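Grulum: renal case notes, de-identified
README

Grulum holds 4000 de-identified clinic letters from people with chronic kidney disease, typed up by doctors who believe vowels are optional. Weronika Olszewski did the first clean. Dindo Saludo did the second, after reading the first.

Contents

Letters are plain text, one per file. Lab values sit in a separate table, keyed by letter number. Diet advice is its own folder, as it runs longer than the diagnosis in most letters. 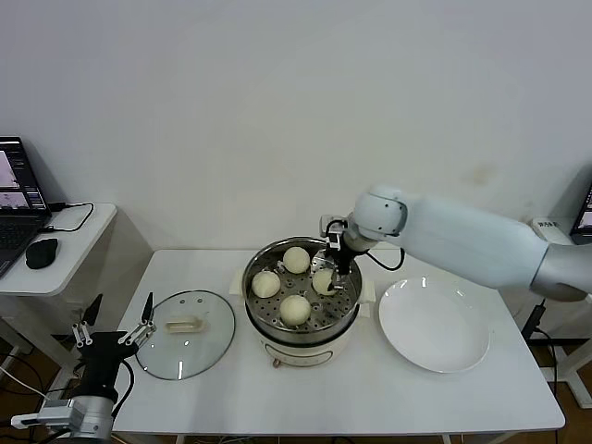 Steamed buns on the perforated tray, glass lid to the left.

Known problems

Creatinine units change in 9 of the clinics' batches, sometimes mid-letter. We left them alone and flagged the rows. Ages over 90 are grouped. "Oedema" has 4 spellings, one of them defensible.

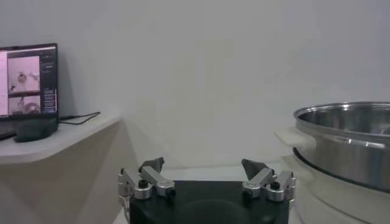 Biopsy reports are included only where the pathologist signed them, so the sample leans toward tidy pathologists. Don't work out prevalence from it. Teodor Jasińska tried one Saturday and would like the day back.

Getting started

1. Unpack the archive and read units.txt.
2. Drop any letter shorter than 30 words; most say "see previous".

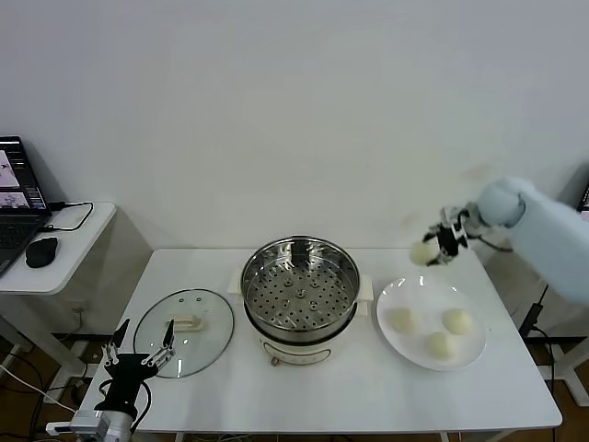 3. Send corrections to Amancay Maldonado, with the letter number.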